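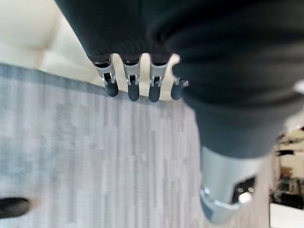 Callum Cropper
Equipment Maintenance Lead, Mirnau Home Robotics Laboratory

1/ The Laboratory has revised its care schedule for the two-handed Sarnodov unit in the living room cell. The schedule takes effect in May 2020 and replaces the notes kept by individual shifts. A summary follows for partner sites.

2/ The main change concerns the fabric coverings on the hands. They were previously removed only when a fault was reported. They will now come off after every 288 hours of powered operation, and the finger joints will be inspected at the same time.

3/ Lint is the principal concern in this cell. The unit works with pillows over carpet, and fibers collect where the fabric meets the finger joints. Brushes must be dry. Compressed air is no longer permitted, as it drives lint further into the hinge.

4/ Each finger is to be moved by hand through its full range with the drive power off. Any finger that catches is recorded against its position on the hand. Staff should not attempt to free it with a tool before the entry has been made.

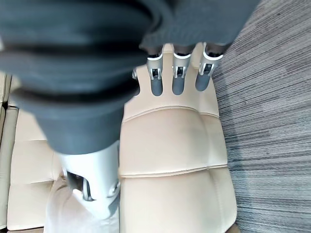
5/ Folds in the coverings require separate attention. A covering that has been refitted with a twist will pull on the outer fingers and can be mistaken for a joint fault. Two such reports were closed last winter after the covering was simply seated again.

6/ The thumb has its own entry on the sheet. Its linkage should be wiped with a lint-free cloth. Lubricant is applied only by staff who have completed the Bruvell course, and only in the quantity stated on the card inside the cabinet door.

7/ Wrist straps are checked for tension before the arms are powered. The cable along each forearm must have enough slack for the wrist to turn fully in both directions. Our Clegg site lost a full day in July to a cable that had been strapped too tightly.

8/ After refitting, the unit runs a warm-up of 30 minutes at reduced speed. The first pillow task is then carried out with an operator at the stop button.

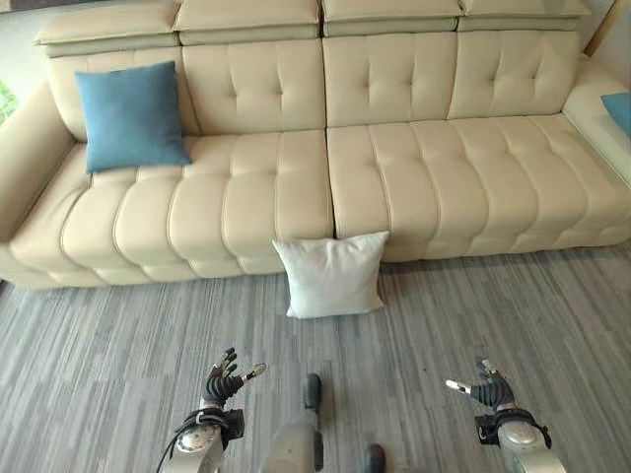

Both hands raised in front of the sofa, with the white pillow on the carpet.

9/ The carpet in the cell is vacuumed before the warm-up, with the arms parked. Pillow covers are changed weekly. Covers that shed are withdrawn and should not be returned to the shelf.

10/ Fingertips will be replaced at 1,420 grasps or at the first visible split. Used fingertips are to be bagged, labeled by finger and retained for the wear study.

11/ Partner sites may request the inspection sheet from the maintenance office at Mirnau. Corrections to the sheet should be sent to the same office in writing.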